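Joonas Rantala
July 2021

Long thread on folding cartons, sleeves and why the sleeve on your gift box either sticks or falls off. I spent a good part of my working life on this and it fits in a few posts.

Terms first. A sleeve is an open-ended tube of board that slides over an inner part. The inner part is a tray, a drawer or a closed box. Printers call the set a "tray and sleeve" or a "matchbox style." Same thing.

The sleeve has four main panels and one glue flap. The glue flap hides behind one of the long edges. If you want to know how careful a converter is, run a thumbnail down that edge and feel for a step.

Fit is set by clearance, the gap between the outside of the tray and the inside of the sleeve. Too little and the customer has to shake the box. Too much and the tray slides out when the box is tilted.

New designers draw the sleeve to the outside size of the tray and forget that board has thickness. Each fold uses up material. The inside of the finished tube is always smaller than the distance between the crease lines on the drawing.

Correct for it on the drawing, panel by panel. Do not correct for it by telling the die maker to "loosen it up a bit." He will do that, once, in whatever direction he likes.

Grain direction is the next problem. Paperboard fibers line up with the direction the machine was running. Board folds cleanly along the grain and resists folding across it.

On a sleeve, the long creases should run with the grain if you want crisp edges. Some plants turn the layout to get more pieces out of a sheet. You save board and get cracked corners, and dark ink makes the cracks show white.

Moisture matters more than most buyers think. Board swells across the grain far more than along it. A sleeve made in a dry plant and stored in a damp stockroom can go from a smooth slide to a jam with no change in the drawing.

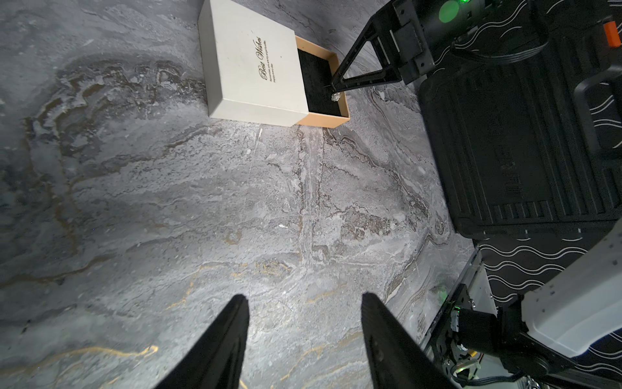
Despina Dobre: We had this at Lalten. Sleeves passed at the plant in winter and were refused by the packing line in September. Same lot number on the pallets. Would conditioning the board first have helped?

Yes. Let the stock sit wrapped in the room where it will be converted until it matches the room. Unwrapping a cold pallet right away gives you wavy edges, and wavy edges give you a bad glue line.

It would not have solved all of it, though. If the stockroom is damp in September, the finished sleeves will still pick up moisture there. Wrap the bundles, and add clearance at the drawing stage if the route is known to be humid.

Texture. Greeting and gift work often uses textured or uncoated stock. It looks good and it has more friction than a coated sheet. A clearance that works on smooth board will drag on a felt finish. Sample with the real stock. A white mock-up tells you the size and nothing about the slide.

Fine print on textured stock is its own trouble. Thin strokes break up in the low spots. Script lettering with hairlines has the same fault at small sizes. Go up a weight, or ask for a smoother sheet.

Foil stamping flattens the texture where it hits, so large type holds. Small type can fill in. Ask for a stamped proof on the production stock, and look at the inside of the letter e.

Glue. Most sleeves run on cold water-based adhesive. Water goes into the board and the board curls toward or away from it as it dries. Keep the glue line narrow, and keep it back from the inner edge of the flap. Squeeze-out inside the tube will bond the tray to the sleeve, and you will hear about it from a store.

Test I use for slide: load the tray to its real weight, fit the sleeve, hold the set upright by the sleeve and wait. The tray should stay put under its own load, then move with a light push from a fingertip. Do it on 40 sets, pulled from different bundles. Forty from one bundle is one sample.

Dorin Mocanu at Clesham ran a variation with 70 sets and a spring gauge. Better data than mine, slower to do. For a short run the fingertip is fine.

Thumb notches: a half-moon cut at the open end of the sleeve. They let you use a tighter fit, as the customer can grip the tray. They also weaken the edge, so keep the cut away from the crease.

Shipping: pack sleeved sets with the open ends facing the carton wall, snug. If there is free space at the ends, the trays will travel.

Next thread will be on rigid boxes and wrapped corners. Drawing template for the sleeve corrections is going up once Kenna Leckie has checked my numbers for the heavier boards.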